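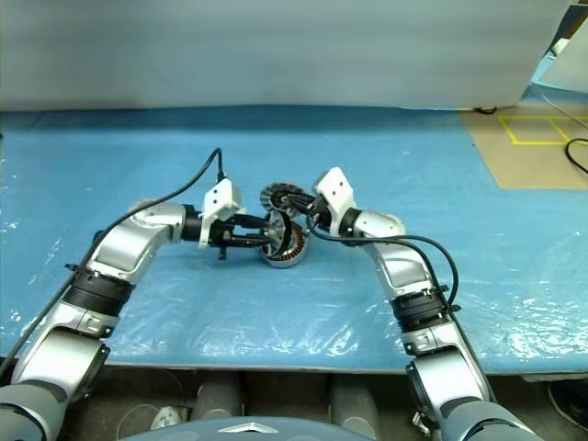

The Office of Comparative Handling at Prakthorpe issued its ruling on the Ledesma gripper on May 2, 2022, and Ga-eun Lim was required to sign it before the noon bell.

She had read all 35 pages. The Ledesma and the older Gelilmont had each been assigned 54 trials under identical conditions: the same two arms, the same white mounts, the same motor, the same blue sheet with plastic over it. The finding stated that the two grippers were equal in every respect material to procurement.

"The finding is incorrect," she said.

Mojtaba Talebi, Deputy Examiner, set down his pen. "On what grounds?"

"The Gelilmont closes harder than it needs to. The Ledesma waits. It touches the part, and then it closes."

"The form provides no column for waiting."

"I am aware of that. I drafted the form."

He considered this for some time. The Office had received objections before, chiefly from suppliers, and it had a procedure for them. It had no procedure for an objection from its own signatory. He rose, and they went down together to the test room, where Dong-geon Shim was at the controller with trial 7 of the repeat series entered in the log.

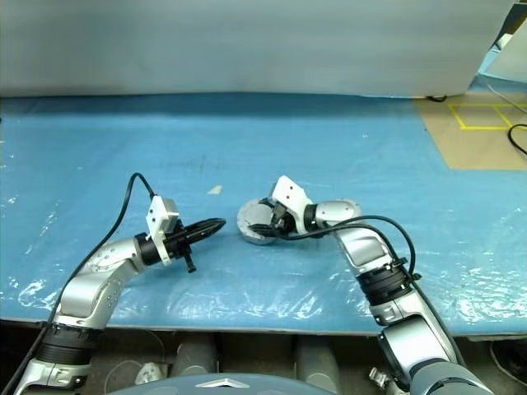

"Kindly run it at half speed," said Talebi.

Shim complied. The Deputy Examiner bent down until his eyes were level with the table and remained there through five complete cycles. He did not take notes, although the rules of the Office obliged him to do so.

"Ok-hee Kong used to handle parts in that way," he said at last. "At the Ballville works, before the arms were installed. One always believed she was about to put the thing back."

"Is she still living?" asked Lim.

"She retired in August. I signed the letter." He straightened his jacket. "How wide would the column have to be?"

"Narrow. A time in seconds would be enough."

The noon bell sounded in the corridor. Shim looked from one to the other and asked whether he should continue the series.

"From the first trial," said Talebi, and went upstairs to withdraw the ruling.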